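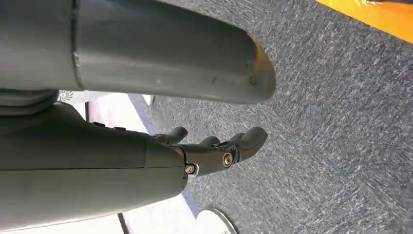
Open house at the Vullberg manipulation lab: notes from an afternoon

Vullberg opened its robotics building to outside visitors in August, for the second year running. I went as one of two people from our maintenance department. We run palletizing cells and a pair of screwdriving stations, and the reason for going was the three-fingered hand that Vullberg has been developing with Drillov, a supplier of small gearboxes. What follows is mostly for colleagues who asked for details.

Registration was at 1 p.m. The building is a former printing works, and the lab takes up the ground floor. Visitors were split into groups and sent through in a fixed order: hand and arm, control room, wear testing, then a talk. Our group was led by Sota Okabe, who is responsible for the mechanical side of the hand and answered most questions without referring to slides.

Hand and arm

The first station was carpeted, with a strip of bright yellow-orange along one side. The hand is dark gray, like the arm, and its housing is made as an upper and a lower shell with one seam running lengthwise. The fingers are jointed and end in smooth, rounded tips. On the largest finger the screw at the base is exposed and can be reached from the side. A smaller one sits where the finger meets the palm housing. I asked about this, as our own grippers have covers over every fastener and it takes longer to remove the covers than to do the repair. Okabe's answer was that a finger is treated as a replaceable part and the team did not want anything between the technician and the pivot. He gave the time for a finger swap as under four minutes, including the homing routine.

With no object to hold, the fingers rest slightly curled. According to Okabe this is the commanded idle posture. Fully straight fingers catch on things during travel moves, and a closed fist hides the tips from the camera. The idle posture is stored as a set of joint angles and can be edited by the operator. We were told that few people edit it.

The arm itself has seen use. There are small scratches on the gray surface, and at the rounded end the rim has gone a yellowish tan. Someone in the group asked whether the arm was due for replacement. It is not. Vullberg keeps its arms in service until joint backlash exceeds the limit in its own test procedure, and the finish is not part of that procedure.

The demonstration consisted of picking up household objects and putting them down again at a marked point. A soft sponge and a cardboard tube went without trouble. A steel spoon took three attempts, the first two ending with the handle sliding along the fingertip. Okabe let the attempts run without stopping the program, then showed the logged fingertip forces for all three on a monitor. The difference between the second and third attempt was small, and he did not claim to know why the third held.

Control room

The control software is called Wenedeo. It records joint positions, motor currents and video on a common clock, and an operator can step through a grasp at reduced speed afterward. During the lab's last collection period the team logged 2638 grasps, of which 152 were marked as failed by the operator. The marking is done by hand. An automatic label exists but disagrees with the operators often enough that it is only stored as a second column.

Two points may be of interest for our own work:

Failed grasps are kept with the same level of detail as successful ones, including the video. We currently overwrite ours after a shift.

The operator enters a short code for the cause (slip, wrong approach, object moved, other). "Other" is the most common code. Okabe considers the list too short and intends to extend it.

Wear testing

The third station was behind a glass door. One finger was mounted on a fixture and bent repeatedly against a spring. Each run is 900 cycles, after which the finger is taken off and the play at the pivot is measured with a dial gauge. The finger on the fixture during our visit was on run 115. The gearbox inside comes from Drillov, and a Drillov engineer was there to explain the lubrication, which is applied once at assembly. She had brought a cutaway gearbox that could be turned by hand. Noise at the station was noticeable but did not require ear protection.

I asked what usually fails first. The cable at the second joint, not the gearbox. The bend radius is tight there, and a revised routing is being tried on the next version. No date was given.

Talk

The closing talk was held in the canteen by a guest from Dlamini, an integrator that fits the hand to existing production lines. It was the weakest part of the afternoon. Most of it concerned a packaging project that had not started yet, and the figures shown were planning values. The useful section was on mounting: the hand needs its own strain relief at the flange, and Dlamini has made an adapter plate that provides it. Drawings of the plate are available on request. I have asked for them.

Practical details

The tour took a little over three hours with the talk. Parking is at the back of the building, and the entrance from the street side stays locked during the event. Photography was allowed at the first two stations and not at wear testing. Coffee was available in the canteen before the talk but not after it.

For our screwdriving stations the hand is not a candidate at present - it is slower than what we have, and we handle one part shape. For the returns bench, where the parts vary, I have asked Vullberg for a quote on a two-week loan. The price list handed out at the door covers purchase only.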